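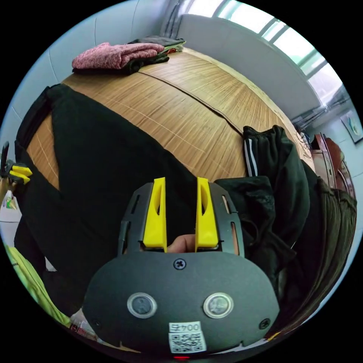

Progress report: Kernton groundwater monitoring, second interim

Submitted to: Cunitz Fund, grants office
Prepared by: Letay Chala, project lead
Date: 2020-01-22

1. Position against plan

The drilling stage is complete. All 23 observation boreholes in the Kernton and Diston areas have been cased, capped and surveyed. The first interim report gave the Diston group as unfinished; the last two holes there were delayed by a collapsed access track, and the contractor has since returned and closed them out.

Water level readings are being taken by hand at every borehole and by logger at the deeper ones. The database held 1526 accepted readings when this report was closed. A further 134 were rejected at checking. Most of the rejected readings come from one dip tape that had stretched near the lower end. The tape has been withdrawn and the readings have not been corrected, as the error was not constant with depth.

2. Results to date

Levels in the upper gravel follow rainfall closely, with a lag of a few days at Kernton and a longer one at Diston. The sandstone below responds slowly and at two boreholes does not respond at all within the period of record. Josphat Mbwambo has compared these two with the drilling logs and considers that both are screened below a clay band missing from the published map. Their readings are held in a separate table for now.

Nitrate in the gravel is higher on the eastern side of Kernton than on the western side. The grant agreement sets 50 mg per litre as the reporting threshold. No sample has gone over it. The highest values are from the boreholes next to the old railway cutting, and these will be sampled again in May when levels are usually falling.

Chloride results are not included. The laboratory reported a calibration fault and is repeating the batch at its own cost.

3. Modelling

Anas Ouali has built the steady-state version of the model. It reproduces gravel levels well in the centre of the area and poorly along the northern boundary, where the Nigam stream was entered as a fixed head. The stream is dry in its upper reach for part of the year and will be changed to a seasonal boundary. Work on the time-varying version starts after that change.

4. Access and permissions

Clifford Dufour has renewed the access agreements with all landowners except one. The remaining agreement covers a single borehole on the Diston side. The farm has changed hands and the new owner has asked for the headworks to be set flush with the ground. We have agreed to this and the cost can be met from the existing civil works line.

5. Spending

Drilling came in under budget and laboratory costs are over. Kheri Kashindye has prepared the full statement, sent under separate cover. We request approval to move the drilling underspend to laboratory analysis. The grant total is unchanged.

6. Next period

Replace the logger batteries at the sandstone boreholes.
Receive and check the repeated chloride batch.
Level the reset headworks at Diston and update the datum.
Complete the seasonal boundary and rerun the steady-state model.
Carry out the May sampling round.

A decision on the transfer in section 5 is needed before the May round is booked with the laboratory.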